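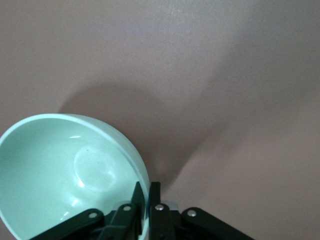

Everyday bowls: plastic or stoneware?

Posted in Kitchen & Table
167 views, 7 replies

pellwood
We need new cereal bowls before my sister's kids move in with us in September. I want something light in pale colors. I've narrowed it to the Vemora set and the Jolent one. Vemora is a little deeper. Does either one hold up to daily use? We run the dishwasher every night.

rsagudelo
I've had the Vemora bowls for two years. The inside dulls where spoons scrape it, mostly on the bottom. They still stack fine. I put them on the top rack only. The green has stayed truer than the yellow, which picked up a stain from tomato soup that I never got out.
Ruth Agudelo

tinlid
Skip plastic and buy stoneware. Chambi sells seconds at their outlet store and the flaws are hard to find. Mine have been in the dishwasher every day and look the same as when I bought them.

pellwood
The kids are three and five. I'm not giving them stoneware at breakfast.

tinlid
Mine ate out of stoneware at that age. We lost two bowls. They learn to carry them.

sherif_s
Two bowls at your house might be six at somebody else's. We have tile floors and anything ceramic that goes down is finished. I'd go with plastic for the kids and keep your regular dishes for the adults. One thing to check is the width of the base. The Jolent bowls I had were narrow at the bottom and tipped if a kid leaned on the rim. I gave them to my brother and he has the same complaint.
Sherif Saber 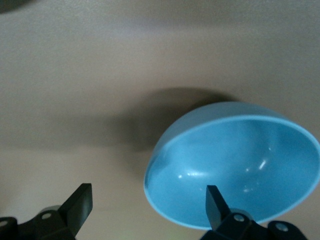
Light blue plastic bowl, seen from above

pellwood
I like that blue. Does it show water spots? Our water is hard and everything dark comes out of the machine with a white film.

rsagudelo
Any of them will show it if you let them air dry. A rinse with vinegar takes it off. With the pale colors I only notice it when the light is behind me. And I disagree about the Jolent ones tipping. My mother has them and they sit flat. There may be an older version with a smaller foot.

sherif_s
Could be. Mine were bought a long time ago and had no date or model number on the bottom.

tinlid
You'll be replacing plastic every couple of years. Add that up before you say it's cheaper.

pellwood
I did. Even if I replace the set twice it costs less than what Chambi wants for four, and I can't get to the outlet without driving 135 miles. Going with Vemora, four green and four blue. Will the lids from the Nastard storage bowls fit them? I have a drawer full of those.

rsagudelo
The medium lid sits on top but doesn't seal. Fine for covering leftovers in the fridge, I wouldn't carry soup in it.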